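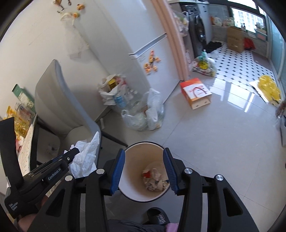 The council wants to go from a weekly rubbish collection to one every three weeks, and I think it should be allowed to. I did not expect to write that sentence. When the leaflet came through the door in January I put it straight in the recycling, which I suppose is what it was asking me to do.

The case against the change is easy to make and plenty of people have made it. Bins will smell in summer. Families with babies will fill theirs in a few days. People in flats have nowhere to keep a second bag, never mind a third. Charito Macapagal, who lives above the bakery on our road with three children under six, told the public meeting that she already carries two bags down four flights of stairs on a Sunday evening, and that she would like to know where the council thinks she should put the rest. She was given a web address.

She deserved a better answer, and I will come back to her. But most of us in this town do not live above the bakery. We live in houses with a side gate and a wheelie bin, and we have got used to throwing things away without having to look at them again for longer than six days.

I kept a record for one month. It was a dull exercise. I weighed the kitchen bag each time I changed it and wrote down what had gone in. The heaviest thing by a long way was food, most of it bread, cooked rice and the ends of vegetables. We have had a food caddy since the scheme began and it was under the sink with a packet of unused liners inside it. The bulkiest thing was soft plastic, which weighs almost nothing and takes up half the bag. Paper came third, and there is no excuse for that at all. The waste basket in the back bedroom is emptied into the kitchen bag every week, and nearly all of what comes out of it could have gone in the box by the door.

Once the food went in the caddy and the paper went in the box, our wheelie bin was a third full after two weeks. We are two adults and a teenager and we are not especially careful people.

My neighbour Thanasis Panagiotou disagrees with me about all of this. He pays his council tax, he says, and collecting the rubbish is the one service he can see. The library has cut its hours, the road outside his house has been patched so often that it is mostly patch, and now the lorry will come less often for the same money. I have some sympathy. If a shop gave you less and charged you the same, you would go to another shop.

Where I part company with him is on what the money buys. The council's leaflet says the change would save enough to keep food waste collected weekly and to run the small electrical round, which was due to stop. Those are the parts of the service that do some good. A weekly lorry for a half-empty bin is the part that does the least. There are 2,023 households on the north side rounds, and anyone who walks the dog on collection morning can see how many lids close easily.

The larger bins are another matter. The plan allows a bigger bin for homes with five or more people, or with someone who uses medical supplies, and the form to ask for one runs to eleven pages. Huguette Langlois filled it in for her husband and was asked to send proof that he lived at the address where they have lived for thirty years. If the council wants people to put up with fewer collections, it should hand over a larger bin to anyone who asks in the first six months and check later. Some people will get one they don't need. A few spare bins would cost less than the staff time spent on arguing.

Flats need their own plan, and the present one hardly mentions them. A shared store at ground level, emptied every week, would suit Ms Macapagal's building and the 70 or so others like it along the main road. The yard behind the bakery has room. I would hold up the start date for those buildings until the stores are in, and let the rest of us go first.

I would also like the council to stop using the word "journey" in its letters. We are talking about bins.

The consultation is open until the end of the month. Paper copies are at the library, on the days it is open, and they can be handed in at the desk.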